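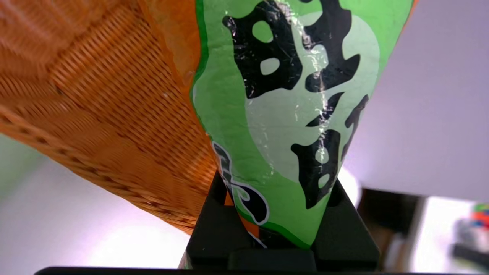

Cell rules, handout 6 – Nagano
Speed cap 500 until sign-off. Stop button in reach, always. Log each run.
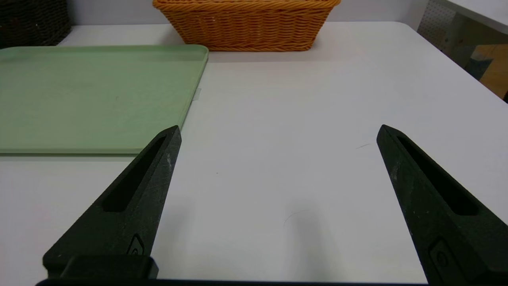 When do you re-check finger alignment?
At the start of each session and after any contact with the table. 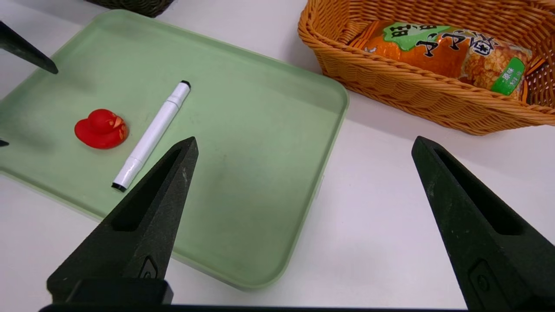

Shared zones: one arm in, other waits. Define the zone by the tray rim, not by eye. With the duck and the marker this close, write down wich item is the target before moving.

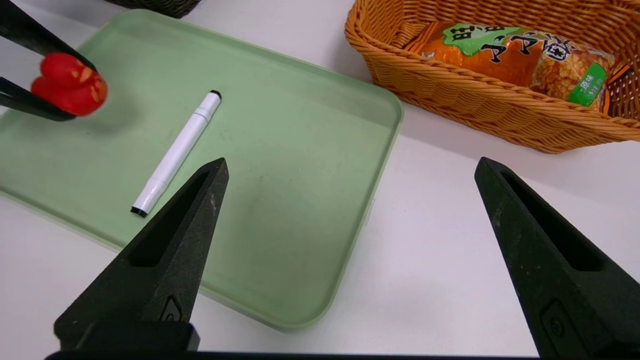

Same for handoffs – no overlap untill the first arm reports clear. Read section 8 for lab.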